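Luvside Recipe Box: Setting Up Your Weekly Plan
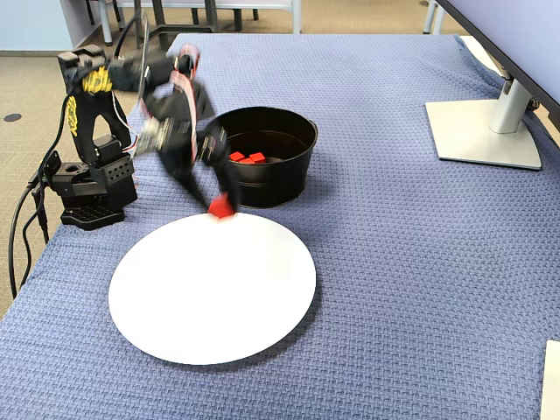

Fig. 7. White plate on a blue woven blanket.

Time for the fun part -- filling your week with dinners!

1. Open Planner and tap New Week.
2. Drag a recipe onto each of the 7 days. Leftovers count!
3. Set servings, then tap Build List. Your groceries sort themselves by aisle, and it's so handy.

Note: The box holds up to 2000 recipes, so save away.

Caution: Clear Week erases your notes too. Deleted plans stay in Trash for 31 days -- after that they're gone for good.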